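Sorting and Restocking Plastic Cutlery at a Kitchen Counter Station

Document owner: Shobha Kaimal, pantry operations, Zestalar
Applies to: Nivum and Rajan floor kitchens
Last revised: April

1. Purpose and scope

This procedure covers the storage, sorting and restocking of disposable plastic knives, forks and spoons kept in open cups on a kitchen counter. It applies to any station that keeps one cup per utensil type and holds reserve stock in reclosable plastic bags. It does not cover metal cutlery, wrapped cutlery sets or serving utensils. Those are handled under the dishwasher procedure and the catering procedure.

The method works for a home kitchen or a party table with no changes except the quantities in section 3.

2. Equipment

Three cups, one per utensil type. Tall, narrow cups with perforated walls are preferred. A solid-walled cup collects crumbs and moisture at the base and has to be emptied for inspection. A perforated cup can be checked from the side.

Reclosable clear bags. A zipper bag is the standard container for reserve stock. Drawstring bags are acceptable for short-term storage of mixed cutlery waiting to be sorted. Opaque bags are not used at any stage.

A permanent marker with a fine tip.

A clean, dry section of counter. The working area must be clear from the front edge back to the cups and should be away from the sink side where the kitchen layout allows it.

Disposable gloves, if the kitchen is shared or serves the public. Clean, washed and dried hands are sufficient in a private kitchen.

3. Quantities

The reserve cabinet at Nivum is stocked to 3000 pieces across the three types. One station is allotted 147 pieces at the start of the week, divided equally, with 49 of each. These figures came from the usage log and should be adjusted for other sites. Kitchens where soup is served daily will use spoons faster than the other two types, and an equal split will leave knives unused.

Do not fill a cup to capacity. A packed cup grips the pieces, and pulling one out brings others with it onto the counter. Fill to 80 percent of the number that fits when the cup is forced full. To find that number, fill the cup once, count the contents, write the count on the inside of the cabinet door and do not repeat the exercise unless the cups are replaced.

4. Preparing the station

4.1 Move the cups to the back of the counter in a row. Leave enough space in front of them for a bag to lie flat.

4.2 Set the order. The standard order, left to right, is knives, forks, spoons. The order matters less than keeping it the same in every kitchen, because people who restock more than one floor work from habit.

4.3 Wipe the working area with a food-safe cleaner and let it dry fully. Cutlery placed on a damp surface carries the moisture into the bag, and a sealed bag does not dry out.

4.4 Lay the bag down with the opening toward the side you will load from. Open the mouth completely before picking up any cutlery. Hold the far side of the rim with one hand and bring each bundle in with the other. Bundles should be small enough to close one hand around.
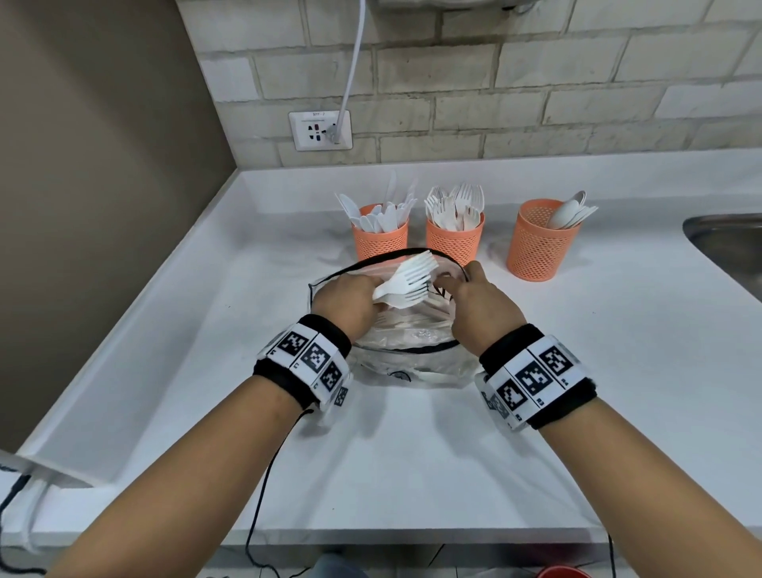
5. Sorting mixed cutlery

Mixed cutlery usually comes from two sources: catering leftovers that were never put out, and station cups that were refilled carelessly. Only unused pieces are sorted. Anything of uncertain history is discarded. Cutlery that has been set out on plates, handled at a buffet or left uncovered overnight counts as used.

5.1 Empty a manageable amount onto the counter. A double handful is enough. Tipping out the whole bag makes a pile that slides and sends pieces over the front edge.

5.2 Turn the pieces so that all handles point the same way. This takes a few seconds and removes most of the tangling, which is caused by fork tines catching on one another.

5.3 Pull the spoons first. The bowls are easy to identify by sight and by touch. Pull forks second. What remains should be knives.

5.4 Inspect each group as it is set aside. Discard any piece with a cracked neck, a missing tine, or a sharp flash line left from molding. Bent pieces may be kept if they are not whitened at the bend. On clear or colored plastic, whitening marks the place where the piece will snap. On white plastic it cannot be seen, so flex the piece lightly and discard it if it does not spring back.

5.5 Place each group in its cup or its bag before starting on the next amount. Do not build up three piles on the counter. The piles drift together and the sorting has to be done again.

6. Bagging the reserve stock

6.1 Load one utensil type per bag. If there is not enough stock to justify separate bags, mixed bags are permitted, but the label must say so.

6.2 Keep the pieces parallel, with the handles at the closed end. A bag loaded in one direction holds noticeably more than a bag loaded at random and lies flatter in the cabinet. It also keeps fork tines away from the zipper, where they cause most of the punctures.

6.3 With the bag lying on the counter, press one hand flat on the contents and move it from the closed end toward the opening. This settles the pieces and drives out the air. Hold the upper edge of the opening with the other hand so that the bag does not travel. 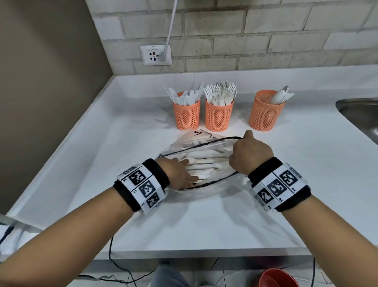
Close the zipper from one end to the other with steady pressure, leaving the last inch open. Press down once more to push out the remaining air, then close the last inch. Run a thumbnail along the track. A gap in the track can be felt as a soft spot. If the track will not close in one place, look for a handle lying across it before assuming that the bag is faulty.

6.4 Label the bag near one end, on a part that will face outward on the shelf. Use a single capital letter for the contents: K, F or S. Use M for mixed. Add the month underneath. Write the label before loading if the bag has no smooth patch, as the marker skips on film stretched over handles.

6.5 Stack the bags flat, no more than 5 high. Above that height the lower bags are pushed open at the zipper.

7. Restocking the cups

7.1 Check the cup before adding to it. Remove the remaining pieces, look at the base, and wipe it if there is any residue. A cup that has been topped up for months without being emptied will have old pieces at the bottom that are never used.

7.2 Take one bag from the cabinet and open it over the counter. Remove a bundle by the handles.

7.3 Tap the bundle on the counter, handle ends down, to even it up. Hold it loosely when tapping. Plastic necks break when a tight bundle is struck.

7.4 Lower the bundle into the cup with the handle ends down. Put the older pieces back last, on the outside of the bundle, where they will be taken first.
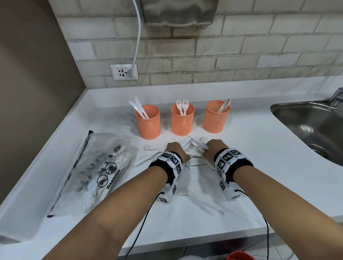
Orientation is the one point on which kitchens differ, and it was raised again when the Gesuvier cups were introduced. Handles up is the more hygienic arrangement, as the user touches only the handle. Handles down makes the type visible without labels. The Zestalar standard is handles down for unlabeled cups and handles up for labeled ones. Visibility carries more weight when the cups are low, since a type can be read from a very small number of pieces: two forks standing with their tines up, or two spoons with the bowls above the rim, are enough to show what belongs in each cup. The same two pieces stored handles up would show nothing. Sites with a buffet line or public access must label the cups and store handles up regardless of stock level.

7.5 When a cup is down to its last few pieces, refill it from the reserve. Do not combine the contents of two low cups to free one up.

7.6 Close the opened bag and return it to the top of its stack. An opened bag is always used before a sealed one.

8. Cleaning the cups

Wash the cups weekly in warm water with dish soap. Use a bottle brush on the inside and a soft toothbrush on the perforations. Rinse until no suds come through the wall. Shake out the water and stand the cups upside down on a rack until dry. Wiping with a cloth leaves lint in the openings.

Plastic mesh cups should not go in the lower rack of a dishwasher. The heat distorts the rim, and a cup with a distorted rim leans.

9. Common faults

Cup tips over when a piece is removed. The cup is too light for its contents, or the contents all lean one way. Reduce the fill and turn some of the pieces so that they lean in different directions.

Pieces come out in clumps. The cup is overfilled, or forks have been pushed in at an angle to one another. Remove everything, align and reload.

Condensation inside a bag. The cutlery or the counter was wet at loading. Open the bag, discard the contents, and discard the bag.

Bag punctured near the zipper. Forks were loaded with tines toward the opening. Rebag the contents in the direction given in 6.2.

Wrong type in a cup. Usually the result of someone returning an unused piece. Correct it at the next check. If it happens daily, label the cups and change to handles up.

10. Records

Enter the number of bags opened, by letter, on the sheet inside the cabinet door. Individual pieces are not recorded. The sheet is collected monthly and used to set the next order.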